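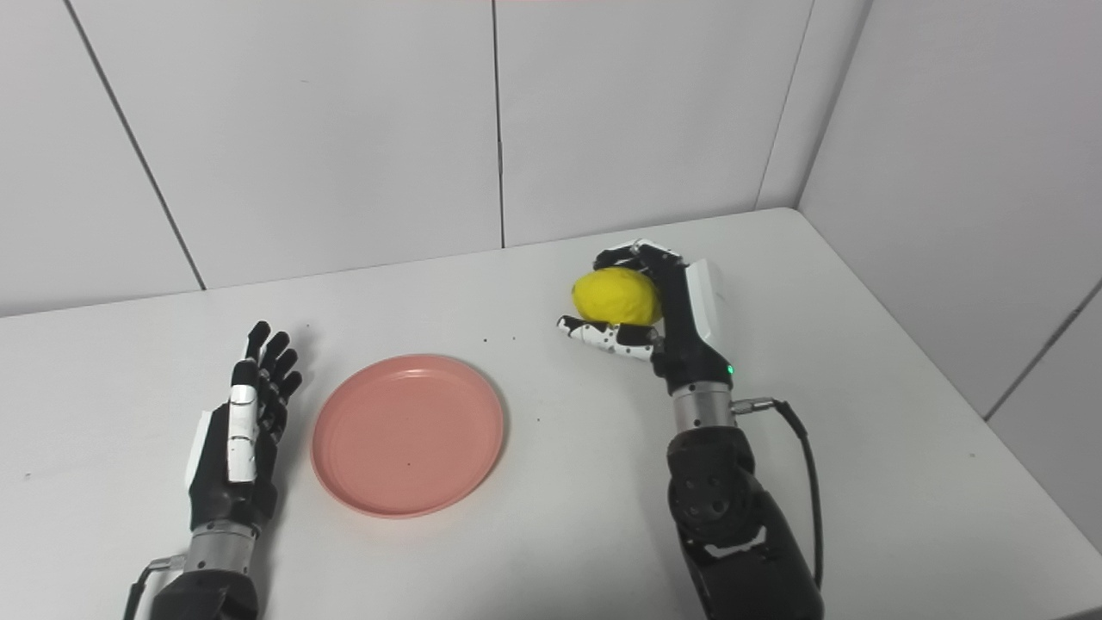 Tableware hire: frequently asked questions

Solivmont Hire, Madine depot. Last revised 04/07/2023.

What is the smallest order you accept?
The minimum order is 50 pieces per delivery. Pieces may be mixed across ranges. Orders collected from the depot by the customer have no minimum.

What is the largest order you can supply from stock?
The Vudetti range is held at 1,213 dinner plates. Side plates and bowls are held at 600 each. Larger orders can be met by adding plates from the Jankauskaitė range, which has the same outer diameter but a slightly heavier rim. The two should be laid on separate tables if a uniform setting matters.

How long is the hire period?
A standard hire covers four days, counting the day of delivery and the day of collection. Sundays and bank holidays are not counted. Each further day is charged at a quarter of the standard rate.

Do plates arrive ready to use?
Yes. All pieces are washed, dried and packed in lidded crates at the depot. Crates should be kept closed until the tables are laid. If they have stood open overnight, rinse the contents before use.

Do we have to wash items before returning them?
No. Scrape off food waste and return the pieces to the crates they came in. Do not stack plates with cutlery between them. Bowls go back rim down. Customers who prefer to wash up themselves may do so, but the price is the same.

Can the plates go in an oven or microwave?
Glazed ranges may be used in a microwave. They may be warmed in a hot cupboard, but should not go in an oven or under a grill. Coloured melamine must not be heated by any method -- this includes plate warmers.

Will the colours match exactly?
Within one order, coloured plates are picked from a single batch where stock allows. Pinks and greens vary most between batches. If you are adding to an existing order, quote the first order number so that the same batch can be checked.

How are breakages charged?
Missing and broken pieces are charged at the replacement price shown on the delivery note. A chip on the rim counts as a breakage. Faint knife marks do not. Keep broken pieces in a separate bag and return them with the crates, otherwise they are recorded as missing.

What if the delivery is short?
Check crate labels against the delivery note before the driver leaves. Shortages inside sealed crates must be reported by noon on the day after delivery. Later reports are dealt with as missing items on return.

Can I see a sample first?
One place setting per range can be borrowed for a week against a deposit. Samples are not sent out in June, when all stock is kept for bookings.

Can I change the quantities after booking?
Increases are accepted at any time, subject to stock. Reductions are accepted until the order has been packed -- normally two working days before delivery.

Who deals with questions about an account?
Write to Kadir Gündoğdu at the depot office, quoting the invoice number.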